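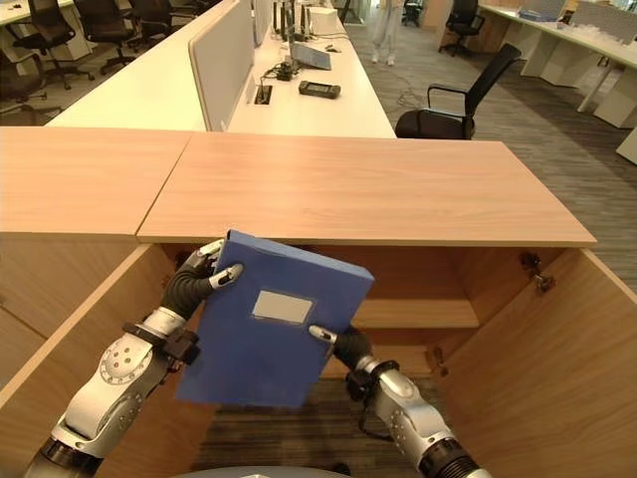
Notebook, July: loan payment rounding

Last updated: July, 4:10 pm
Filed under: Savings & Loans / Test Notes

Ran the Zerkow test set again, 879 car loans. In 11 of them the last payment is one cent too high. All 11 are 18-month loans moved over from Godoy -- the old system rounded the interest every day, and ours rounds it once per month. 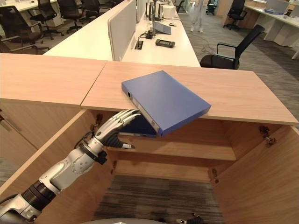
Lautaro Painemal thinks we should keep the old rounding for the moved loans, so the members do not see a new number. I agree, but the payoff letter must then use the same rule.

Tried by hand with a loan of 900. The letter is correct, the statement not yet.
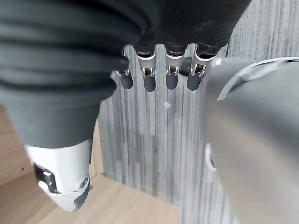 Fig. 3. Hand with the fingers down, gray wood-grain surface.

To do: ask Bomanmont for their day count.

Comments

Elba Toledo: Did you check the loans with a skipped payment?

Nilis: Same cent on our side, only in leap years.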